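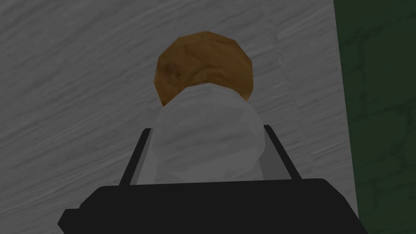
Sport and Sponsorship | Papers

Figure 1. Computer-rendered view. Streaked grey surface, with a dark green wall at the far right.

08/10/2024
By the Sponsorship Studies Group

We use cookies to remember your reading settings and to measure visits. Accept all | Manage choices

4. Sponsor recall and misattribution at the Skemholm Open

4.1 Setting

The Skemholm Open is an indoor badminton tournament played every June. Its title sponsor in the year of the study was Kanel, a maker of soft drinks, whose name was shown on the court surrounds, on the tickets and on the paper cups sold in the hall. A rival drinks firm, Arby, held no rights of any kind. Arby gave out samples from a stall on the public road between the railway station and the main entrance, outside the area over which the organiser had control. The stall carried the firm's usual colours and made no mention of the tournament, its logo or its players.

The case is useful for the present purpose because the two firms sell similar goods at similar prices and are known to much the same public. Earlier work on misattribution has often compared a sponsor with a far larger rival, which makes it hard to separate the effect of activity near the venue from that of general familiarity. A spectator who has forgotten the name of the sponsor may simply give the name of the biggest firm in the trade. In Skemholm neither firm had a clear lead over the other in local sales, so this route to a wrong answer should be weaker, although it cannot be ruled out.

4.2 Sample and procedure

Spectators were approached as they left the hall after the final session of the day. Interviewers stood at both public exits and were told to approach the next adult to pass a fixed point as soon as the previous interview had ended. People wearing staff or press passes were not approached. In total 707 spectators completed the questionnaire. Partly completed questionnaires were dropped and are not counted in that figure.

The questionnaire was run on handheld devices using Leitão, a survey package which records the time taken over each item. Spectators were first asked to name, without help, any firm that sponsored the tournament. They were then shown a list of firms in random order and asked to mark each one as a sponsor, not a sponsor, or not known. The list contained Kanel, Arby, the minor sponsors and several firms with no link to the tournament. A last set of items covered age group, the number of sessions attended, the route taken to the hall and whether the spectator had bought anything to drink inside.

The route item calls for comment. It was placed after the recall items so that mention of the station road would not bring the Arby stall to mind. The wording did not refer to the stall. Exposure is therefore inferred from the route and was not reported by the spectator, and some of those classed as exposed will have walked past without noticing it. This should pull any measured difference towards zero.

4.3 Results for unaided recall

Kanel was named without help by 29 per cent of spectators. This is low for a title sponsor with its name on the ticket, but it is in line with what we would expect for an event where most visitors attend a single session. Recall rose with the number of sessions attended, and the rise was steepest between the first and the second. Age group made little difference once sessions attended had been taken into account.

Spectators who had bought a drink in the hall were no more likely to name Kanel than those who had not. We had expected the printed cup to matter, as it is held in the hand for some time and at close range. One possible reading is that buyers formed a link between the cup and the product but not between the cup and the event. The data do not allow this to be tested, because no item asked what the cup was thought to mean.

4.4 Results for the list task

On the list task, 23 per cent of all spectators marked Arby as a sponsor. Among those who had come by the station road the share was 25 per cent. The gap is small and, with the measure of exposure described above, we do not regard it as evidence that the stall caused spectators to take Arby for a sponsor. The unlinked firms on the list were also marked as sponsors by a fair number of spectators, which suggests that guessing accounts for a good part of the error.

Response times support this reading. Correct answers for Kanel were given faster than wrong answers for Arby, and wrong answers for Arby took much the same time as wrong answers for the unlinked firms. If spectators had held a firm but mistaken belief that Arby was a sponsor, the wrong answers should have been quicker. Times were compared on a log scale after the slowest responses had been trimmed. Leaving them in did not change the order of the results.

4.5 Limits

Three limits should be noted. First, the study covers one tournament in one year, and the stall was a modest one. A campaign that made open play on the event, for instance through a slogan or a ticket offer, might give a different result. Second, interviews took place straight after play. Wrong answers may grow more common as memory of the court surrounds fades while contact with both products goes on in shops. A follow-up survey would be needed to show this. Third, spectators who left before the end of the final session were missed altogether, and they may differ from those who stayed in how much attention they paid to what was around the court.

The organiser has since asked whether the findings support a wider exclusion area for traders. They do not bear directly on that question. A rule on trading space may be wanted for reasons of access or crowd flow, and these were outside the study. On the narrower point of sponsor confusion, the results give little ground for expecting that moving the stall further off would have raised recall of Kanel. Section 5 sets out a design in which exposure is recorded by direct observation.

Reader comments

Guest
Was the order of the firms on the list fixed per device or drawn again for each person? It says random, but some packages only shuffle once at set-up.

Guest
I went to the Open that year and could not have told you who sponsored it. I do remember the queue for the coats.

Guest
Section 4.4 would be easier to follow with the share for people who did not use the station road printed next to the other two. Could a table be added?

Guest
Agree on the cups. We asked about printed cups at a swimming gala and had the same flat result.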